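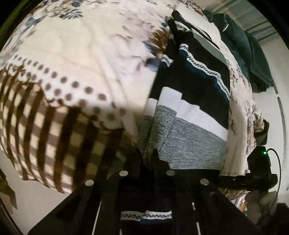
Hi all, and thank you, Liliana, for getting the heat pump numbers out so quickly. I read them twice over breakfast and was so pleased! We've kept the bedroom at the Niltmont setting since November, and I'm happy to report that a striped knit and a blanket with blue-gray leaves on it are quite enough for me, even on the coldest nights – though my wife would like it a touch warmer, and I promised to pass that on.

On February 27, 2019, Liliana Pellegrini wrote:
> The Hustinar unit used 227 kWh last month, against 149 for the
> Pedel. Same size house, same street. Could it be the defrost cycle?

I do think you're on to something there. Ours was defrosting far too often until the installer changed the sensor setting, and it took him over 30 minutes to find the right menu (the manual is no help at all, bless them). Look under service, then page 4. If yours has the older Veloso controller, write to me and I'll gladly dig out my notes.

Warm regards to everyone,
Villads Eyvindsson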